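4.2 Laundry handling: finger comparison

The second group of trials used the same pair of arms and changed only what was fitted at the wrist. We tested two sets of fingers. The stock set closes flat against flat and was used in all of the work reported in Section 3. The Formont set is narrower at the tip and has a soft pad bonded to the inner face. Both mount on the same gripper body, so the controller, cabling and wrist housing stayed as they were.

Trials were run in an ordinary lived-in home, with the rack loaded by whoever was on shift. We gave no instruction on how items should be hung, beyond asking for a mix of fabrics. The operator worked from the head camera view alone. Venkatesh Rai and Mogens Kárason shared the operating, switching every 10 trials so that neither became tired or favoured one set of fingers. A trial was counted as a success if the item left the rack and was put down in the target area within the time limit, without a second item being dragged along.

Mesh and open-weave items were included after Aebischer's earlier bench tests at Brullach, where they caused more trouble than towels of the same size. The fingertips tend to catch in the holes on release. Items on hangers add a second problem, as the hanger swings when the fabric is touched and the approach has to be corrected by hand. Figure 5 gives the head camera view during work at the rack, with one gripper against a mesh laundry bag on a hanger and the other open toward the rack.
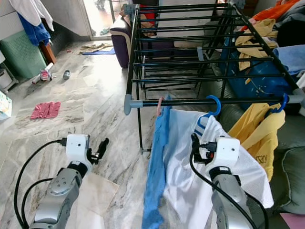 Figure 5. Head camera view of both arms at the drying rack. The right gripper is against the white mesh bag; a towel and a yellow garment hang on either side of it.

4.3 Results

Each set of fingers was given 200 trials. On towels and other flat cloths we found little to choose between them. Both pinched a folded edge reliably, and most failures came from the operator misjudging depth - the bars of the rack are dark and parallel, and it is easy to line up on the wrong one.

The sets differed on mesh. The Formont fingers snagged less often on release, which we put down to the pad covering the corner of the tip. They were slower to line up, however, and both operators said they had trouble seeing the narrow tips against dark fabric. Colour marking on the tips would probably help and is planned for October.

Hangers were the weak point for both sets. Gripping the fabric low down made the hanger rotate on the rail, and gripping near the shoulder left little room between neighbouring items. Shenoy's suggestion of steadying the hanger with the left arm was tried late in the series and looked promising, but there were too few trials to report a rate.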